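Print this article | E-mail this article

The Long Wet Season in Flasstead

January in Flasstead. Rain since breakfast, library shut for the boiler, and every parent on Mbeki Street asking the same thing - what do we do with them till supper?

Puzzles, mostly. Naima Alaoui runs the swap shelf at the back of her shop in Purkville, 9 miles up the road, and this is her busy month. People bring in a box, take a box. No money, no list. She opens at 9 and the good ones are gone before lunch.

"Animals go first, then anything with wheels," she says. "Nobody wants the lighthouse."

She grew up on them. Five kids, one table, a grandmother who hid a piece in her apron so she could be the one to finish. Alaoui still does it to her nephews. They havent caught on.
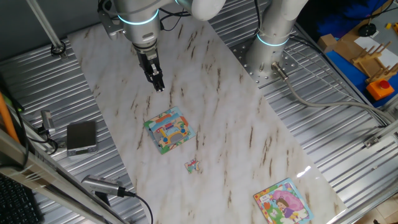 What to look for

Fat pieces for the under-fives. A clear picture, strong color, not too much sky. Bikar, the old toy works by the river, made lovely ones until it closed, and they still turn up at yard sales for 3 dollars. Check the corners. Sniff the box too - damp never comes out.

Missing pieces? Alaoui takes them anyway, writes it on the lid in marker. Some families dont mind a gap. One boy drew his own piece on cereal box card and taped it in, and that puzzle has been out on loan ever sicne.

Ninety minutes is her record for a quiet house. Three children, two puzzles, a plate of toast. Then somebody sat on the toast.

Print this article | E-mail this article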